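Purnitz second edition: supply rules in the 300-point campaign
Miniatures and Board Wargames, Rules Discussion

Hexgrenadier
Members are asked to consider the revised supply rules in Purnitz before our August campaign. Under section 15, a unit more than 18 centimetres from a depot loses one order die. My reading is that the distance is measured from the unit's leader base. Comment is invited.
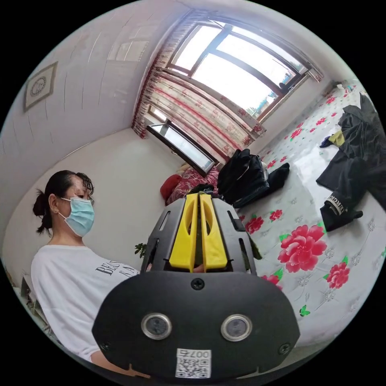
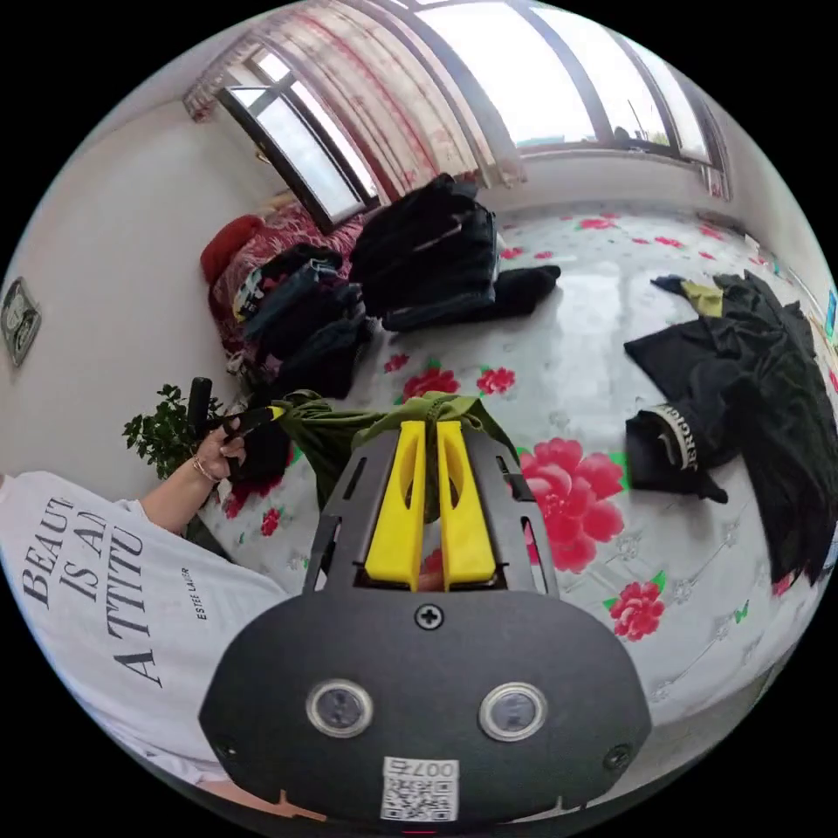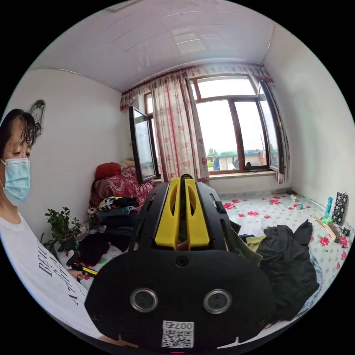
Reply 1: pontoon_bridge
I must respectfully disagree. Page 163 defines all distances as nearest edge to nearest edge unless the section states otherwise, and section 15 does not. A column in march formation would therefore remain in supply well after its leader had passed the limit.

Reply 2: Hexgrenadier
Page 163 concerns movement and shooting. Supply is treated in its own chapter, with its own glossary. In the Jurkex scenario the designer's diagram shows the line drawn to the leader base.

Reply 3: greycoat_68
The Jurkex diagram was carried over from the first edition, in which leader bases were compulsory. They are now optional, and my Pondau militia has none. Under the leader reading it could never be placed out of supply, an outcome I doubt was intended.

Reply 4: Hexgrenadier
That point is conceded for leaderless units. I maintain my position on the remainder.

Reply 5: pontoon_bridge
Two methods of measurement within one army would be difficult to administer in a timed game. At the last Monday session a cavalry brigade was disputed for most of a turn under the old wording, and it had only one method. I propose edge to edge throughout, with marching columns measured from the rear stand.

Reply 6: Morris_Line
Rear stand penalises the attacker heavily on the Pondau map, where the single depot sits behind the river. I would support edge to edge without the column amendment.

Reply 7: greycoat_68
Seconded. Players who find the attacker favoured may purchase a second depot from their 300 points.

Reply 8: Hexgrenadier
I will record edge to edge, without amendment, as the provisional ruling for August. My objection stands and I shall raise it again after the first round.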